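9 March 2023

Slept badly, up before it was light. Paid the Makwood bill, 45 dollars, and moved the rest of the mail to the drawer.

Spent the afternoon on the bricks and the storage racks, a job I have been putting off since December.
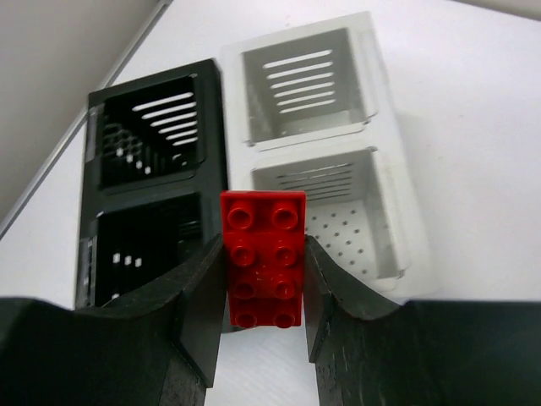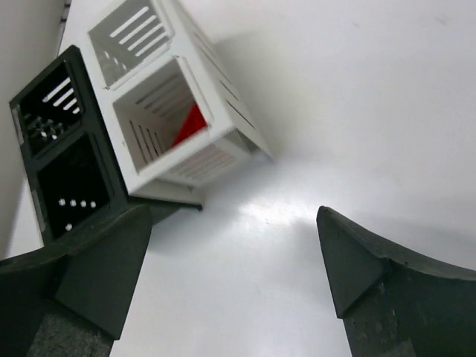
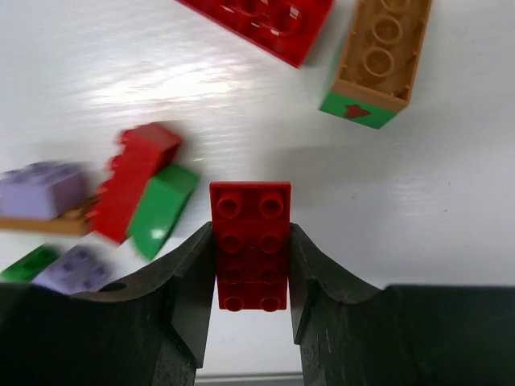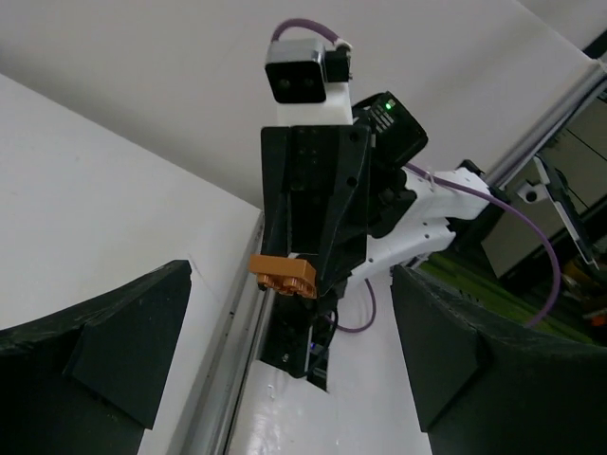 Red bricks in the first and third, and the racks in the first two, and the camera with its purple cable in the last.

I want all the red ones kept together in the racks. The white rack is the better of the two for this because the openings are big and square and I can get my whole hand in. The black one will do for overflow. The slots in the walls are too narrow for a brick to fall through, so I am not going to bother with liners.

Some of the reds are scuffed on top. I thought about ordering new ones from Soylu but they only sell them in tubs of 1000 — far more than I need. The old ones will do.

The table was wiped down with the Cleseck spray before I started. It still shows every reflection when the lights are on. A mat would help. Sudov had one for 17 dollars, must check if it is long enough.

Soup for dinner, the last of the bread with it. Tomorrow the blue bricks, if I can find the box.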